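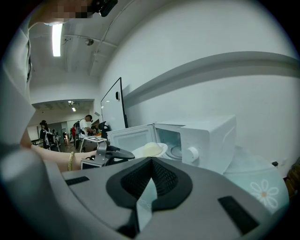
Le Roux

Tisetti Compact Microwave, White, Dial Control

Every small microwave is sold as the one that will change how you eat. I have stocked enough of them to stop believing it. The Tisetti warms up leftovers. It does a bun on a plate, a bowl of soup, a mug of coffee you forgot about. If that is the list you came in with, keep reading. If you want to roast a chicken in it, the maker's leaflet says you can, and I would like to see the chicken.

Price: $70
Color: white only
Turntable: round, glass, lifts out for washing
Control: round dial
Door: opens to the left, dark window
Cord: 53 inches
Warranty: 24 months, parts and labor
Availability: in stock

What the maker says, and what I think

"Even heating throughout." No. I tried it with a plate of rice spread flat and the middle was still cooler than the rim. Stir halfway, or push the food out toward the edge of the turntable and leave a gap in the center. Bread and pancakes come out all right if you keep the time short. Give a bun too long and it goes tough, which is true of every microwave I have sold, including the ones that cost three times as much.

"Simple one-touch operation." There is nothing to touch except a knob. You turn it. I happen to prefer this to a panel of buttons, half of which are for popcorn, but somebody in the marketing office should look at the product once. The drawback with the dial is short times. Anything under a minute is a guess, because the marks are close together at that end. The usual trick is to turn past where you want and come back.

"Fits any kitchen." It fits a counter against a wall, provided you leave air behind it and on both sides. Do not push it tight into a corner. The door swings left, so a wall or a tall fridge close on that side will stop it before it is fully open, and you will be feeding plates in at an angle. Measure with the door open. Most of the returns I get on small microwaves are from people who measured with it shut.

"Whisper quiet." It hums. The bell at the end is loud enough to hear from the next room.

Plates

A regular dinner plate goes in flat and turns freely. The big square ones catch at the corners and stop the turntable, and then you get one very hot side. Take your largest plate and check it against the usable width inside before ordering. Email me and I will send you the inside measurements, as the ones printed on the carton are for the outside and of no use for this.

Cleaning

Wipe the inside with a damp cloth while it is still a little warm. The glass turntable can go in the dishwasher. The roller ring underneath should be washed by hand. White shows sauce, so wipe around the knob as well. Please don't drape a dish towel over the top while it is running, however nice it looks. The vents need to be clear.

Against the others

I carry two other small microwaves. The Cilari has a digital panel and a proper defrost setting, and if you freeze most of your meals you should pay the extra $21 for it. The Grirner is cheaper and I keep it for people who ask for the cheapest one. Its door latch feels weak to me and I have said so on its page too.

The Tisetti sits between them. I can't find much wrong with it beyond what is above, though I have only been selling it since October and would not call that a long test.

In the carton

Microwave, glass turntable, roller ring, leaflet. There is no cover for splatters. The maker sells one separately and I don't stock it. An upturned plate does the same job.

Returns

Unused and in its carton, full refund. Used and you don't like it, ask me and we'll work something out, but wash the turntable first.

Price and stock checked 7 February 2025.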